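ロボット応用実習　配布資料
教示用機材の選定と評価:手持ち式グリッパによる動作データ収集キット

作成日:2021年5月26日

1. 本資料の位置づけ

本資料は、実習後半で使用する教示用機材について、選定の考え方と評価の手順をまとめたものである。対象とするのは、Doteo社が教育機関向けに提供している手持ち式グリッパのキットと、これに付随するデータ処理サービス「Bralari」である。本科目では2月に評価用の貸出を受け、担当教員による予備評価を行った。受講者は本資料を通読したうえで第1回の実習に臨むこと。

前半で扱った教示ペンダントによる直接教示については、ここでは繰り返さない。座標系、同次変換、手先姿勢の表現については前半の配布資料を参照されたい。

2. 手持ち式グリッパによる教示の概要

模倣学習に用いる動作データの取得方法は、実機を遠隔操作するもの、実機の腕を手で動かすもの、ロボットの手先に相当する器具を人が直接持って作業するものに大別される。本キットは最後の方式に属する。操作者は二指のグリッパを手に持ち、カメラで作業を記録する。記録された映像からは手先の位置・姿勢と指の開閉量が推定され、これが学習用の行動系列となる。

この方式では、データ収集の段階で実機を占有しない。実習室の実機の台数は限られており、複数の班が並行して作業できることは授業運営上の大きな利点である。一方、操作者が行った動作が実機の可動範囲や速度の制限を満たすとは限らない。収集時には可能に見えた動作が、関節角の制限や特異姿勢のために再現できない場合がある。この点は第5節で改めて述べる。

3. キットの構成

貸出を受けたキットは、次の品目から成る。

手持ち式グリッパ本体(指先部品を含む)
広角レンズを備えた記録用カメラ
指の開閉量を推定するためのマーカー
校正用の印刷板
実機側に取り付けるための指先部品一式
データ処理サービス「Bralari」の利用権

指先部品は手持ち側と実機側で同一の形状とすることが推奨されている。接触面の形状や摩擦の条件が両者で異なると、収集時に成立した把持が実機では成立しないことがある。評価に際しては、指先部品の交換の可否、交換後の再校正の手順、消耗部品の入手性を必ず確認する。

カメラの画角については、手先の周辺だけでなく作業台や背景の特徴点を十分に含むことが求められる。手先の自己位置推定は、映像中の静止した特徴点に依存するためである。無地の壁や暗い布のみに囲まれた場所では特徴点が不足しやすい。作業空間の周囲に、模様や文字など輪郭の明瞭なものを固定しておくことが望ましい。 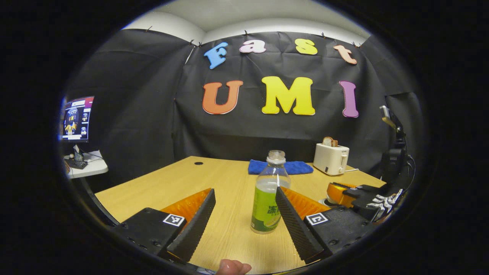 ただし、特徴点となる物体は収集中に動かしてはならない。布に取り付けたものは、布の揺れによって位置が変わるおそれがある。収集を始める前に固定の状態を確かめ、途中でずれた場合には地図の作成からやり直す。照明についても同様で、窓からの光が時間とともに変化する場所では、遮光したうえで室内灯のみを使用する。

4. 評価の手順

4.1 課題の設定

評価用の課題は、卓上での把持と配置を基本とする。課題の記述には、対象物、初期配置の範囲、終了条件の三項目を必ず含める。「容器を片付ける」のような記述では成否を判定できない。「容器を把持し、指定した領域内に直立した状態で置く。指を開いた後、容器が自立していること」のように、第三者が判定できる形で記す。

透明な容器、反射の強い金属製品、変形する布類は、いずれも視覚と把持の両面で難度が高い。最初の課題では不透明で剛体とみなせる対象物を用い、手順に習熟した後に透明な容器へ進むものとする。

4.2 校正と地図の作成

収集に先立ち、カメラの内部パラメータの校正、指の開閉量の校正、作業空間の地図の作成をこの順で行う。開閉量の校正では、指を全閉から全開までゆっくりと動かし、両側のマーカーが全区間で検出されていることを確認する。手や袖がマーカーを遮ると開閉量が欠落するため、持ち方をこの時点で定めておく。

4.3 データの収集

各班は、一つの課題につき200回の実演を収集する。このうち100回は指定した初期配置の範囲内で均等に、残りは対象物の向きと背景物の配置を変えて行う。操作者は交代してよいが、誰がどの実演を担当したかを記録簿に残すこと。失敗した実演も削除せず、失敗の種別を付して保存する。

実演中は急激な手首の回転を避ける。映像にぶれが生じると自己位置推定が途切れ、その実演全体が使用できなくなることがある。また、把持の前後には短い静止を入れ、指の開閉の開始点が明確になるようにする。

4.4 処理サービスの利用

収集した映像はBralariに登録し、軌道の推定結果を受け取る。登録にあたっては、班番号、課題名、校正データの版を記入する。校正データの版の誤りは処理上の警告として現れず、推定された開閉量のずれとしてのみ現れる。受け取った結果は必ず元の映像と並べて再生し、指が閉じる時刻が一致していることを確認する。

4.5 実機での確認

学習後の方策は、実機上で50回試行する。初期配置は収集時の範囲内から事前に定め、試行の途中で変更しない。試行中は非常停止の担当者を一名置き、可動範囲内に手を入れないこと。

5. 評価の観点

評価報告では、次の4項目について所見を述べる。

(1)データの歩留まり
収集した実演のうち、学習に使用できたものの割合を示す。使用できなかったものについては、自己位置推定の失敗、マーカーの欠落、操作の失敗、実機の運動学的制約に反するもの、のいずれに該当するかを分類する。

(2)操作者の負担
グリッパの重量と重心の位置、指を開閉する際に要する力、連続して作業できる時間を記す。手の大きさによって印象が大きく異なるため、班内の複数の者が操作したうえで記述する。予備評価では、本体を前方に長く差し出す姿勢での疲労が指摘された。作業台の高さの調整により改善の余地がある。

(3)実機への移行
手持ち側で得た動作が実機でどの程度再現されるかを述べる。成功率のみを記すのではなく、失敗がどの段階で生じたかを併記する。接近、把持、搬送、解放の各段階に分けて整理すると、原因の推定が容易になる。応答の遅れによる失敗は把持の直前に集中する傾向があり、動作の速度を下げた追加の試行と比較することが有効である。

(4)運用と保守
校正に要する時間、説明書の記述の充実度、部品の破損時の対応、データの保管場所と持ち出しの可否を確認する。学外のサービスに映像を登録する以上、映像に人物や掲示物が写り込む可能性を考慮し、登録前の点検を手順に含めなければならない。

6. 比較対象について

本科目では、比較対象としてBriggs社の遠隔操作装置を併せて検討する。この装置は実機を直接動かすため、得られた軌道が実機の制約を満たす点で優れている。反面、収集中は実機を占有し、操作者が装置に慣れるまでの練習も必要となる。両者の優劣は一概に定められず、課題の内容、班の数、利用できる実機の台数によって判断が分かれる。報告書では、自班の課題に即して、いずれの方式が適するかを根拠とともに示すこと。

Brevthorpeの名称で提供されている指先部品については、寸法上は本キットへの取り付けが可能であるが、予備評価では試験していない。使用を希望する班は、事前に担当教員の承認を得るものとする。

7. 提出物

評価報告書(課題の記述、校正の記録、試行結果の表を含む)
収集記録簿の写し
処理結果と元の映像の時刻合わせを確認した記録
実機試行の映像

報告書の図表には通し番号を付し、本文中で必ず参照する。推測と測定結果は明確に区別して記述すること。提出先と期限は、科目の掲示により通知する。

8. 機材の取り扱いに関する注意

指の接触面を溶剤で拭いてはならない。汚れは乾いた布で除き、落ちない場合は担当教員に申し出ること。マーカーの表面に触れたり、上からテープを貼ったりしないこと。レンズの清掃には備え付けの専用布を用いる。液体の入った容器を対象物とする場合は、蓋が閉まっていることを確認し、電源を要する機器から離して置く。

使用後は記録媒体を取り出して所定の箱に戻し、グリッパは指を開いた状態で保管棚に収める。破損や紛失があった場合は、その日のうちに報告すること。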